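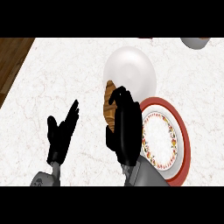 **Will the two-armed units at the Sestlow bakery plant replace the people on the tray line?**

Trulum, which runs the plant, says no line jobs will be cut this year. Four tray-line positions will be rewritten as cell operator positions, and the pay grade for those positions goes up one step.

## Sestlow plant to start two-armed handling in May

Trulum will put 2 two-armed handling cells into its Sestlow plant in May. The cells come from Grivetti and will work on the finishing side, after cooling and before boxing. They will pick single baked items, mainly croissants and filled rolls, and set them on plates or in bowls for catering orders. Bulk trays will stay on the existing belt.

Catering orders are the slowest part of the shift. Each one is different, the items crush easily, and the suction heads used on the belt lift flakes off laminated dough. Grivetti's hands have separate fingers, and the grip force is set by product type. The two arms are controlled together, so an item can be passed from one side to the other without being put down.

Before installation, the handling programs were developed in a simulated kitchen built by Escobar, a software contractor. The developers completed 2,742 simulated runs with changes to item position, dish type and counter layout. A run was counted as failed if the item was dropped, squeezed past a set limit or placed over the rim of a dish. Trulum has not published the failure rate. The programs will be tested again on the floor, at reduced speed, before any order leaves the building.

The plant has 176 employees on all shifts. Those on the tray line now place catering items by hand, standing, for up to four hours at a stretch. Under the new schedule, an operator will load racks, confirm the order on a screen, inspect finished plates and clear stops. Time at one station will be limited to two hours. Operators will also clean the hands at each product change, a task that did not exist before and that the first draft of the schedule left out. It has since been added as paid time.

Training takes three shifts. It covers the stop controls, grip settings, cleaning and the procedure for entering a cell. Employees who do not want an operator position can move to packing at their present grade.

Early output is expected to be lower than hand placement. Trulum has set a target of almost 2,000 items per shift for each cell once both are at full speed. Hand placement will continue on the morning shift until that figure is met. Orders with icing or loose fruit are excluded from the first stage and will still be plated by hand.

Shift leads have the sign-up sheets for training. The revised station schedule will be posted next to the time clock at 2 p.m. on the day before the first cell is switched on.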